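Druvari Tile Lexicon: README

Druvari is a word list of trade terms for floor and wall tiling, in English, with variant spellings, short definitions and cross-references. It was compiled from installer handbooks, supplier price lists and site notes held in the Sovon collection. This file covers release 2, dated 24 Mar 2021.

## Contents

The release holds 467 headwords. Of these, 264 have at least one recorded variant, such as "grout float" and "grouting float", or "thinset" and "thin-set". Definitions are limited to one sentence. Usage examples are stored in a separate file and total nearly 2,000 lines.

- `terms.tsv`: headword, part of speech, definition, domain code
- `variants.tsv`: headword, variant, region code
- `examples.tsv`: headword, example sentence, source code
- `sources.tsv`: source code, type, decade

All files are UTF-8 with Unix line endings. Fields are separated by tabs. Empty fields are left empty; there is no null marker.

## Domain codes

`SET` covers setting materials and methods. `SHP` covers tile shapes. `LAY` covers layout patterns. `FIN` covers edges, trims and sealers. A headword has exactly one code. Terms used in two domains get two entries with a numeric suffix, as in `field_1` and `field_2`.

Shape and layout are kept apart even where the trade mixes them. "Hexagon" is `SHP`. "Honeycomb" is `LAY` when it names the arrangement and is entered as a variant of "hexagon" when it names the piece. Price lists from the older part of the collection use the two words interchangeably, and their lines were coded by hand.

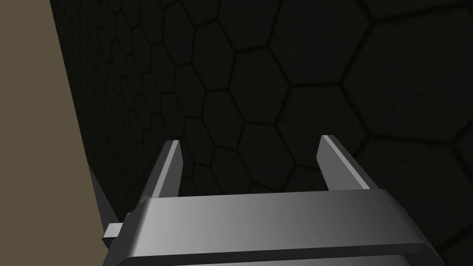

Hexagonal pattern on a dark wall (rendered). See `hexagon`, `honeycomb`.

## Normalization

Headwords are lowercase and singular. Hyphens are kept only where the majority of sources have them. Measurements inside examples are left as printed, including mixed inch and millimeter values in the same line. Obvious typesetting errors in definitions were corrected. Errors in examples were not.

Brand names used as generic terms were removed from `terms.tsv` but may still occur in `examples.tsv`.

## Known problems

- Region codes are missing for most variants taken from site notes.
- `LAY` is thin on borders and medallions.
- The entry for "lippage" has a circular reference to "lip". Use the definition under "lippage".
- Sorting in `variants.tsv` follows byte order, so entries with a leading digit come first.

## Changes from release 1

The column `freq` was dropped. Counts had been taken before duplicate price lists were removed and could not be reproduced. Source codes were reissued, so joins between release 1 and release 2 files will fail. Headword spellings are unchanged except for "bullnose", formerly "bull-nose".

## Use

The lexicon may be copied and modified with credit to the Druvari project. Corrections should quote the headword, the file and the line number.

Related items

Tsikata Masonry Glossary
Grunell Plaster and Render Terms
Sovon Price List Index

Contact: Druvari project desk | © Druvari 2021 | Back to top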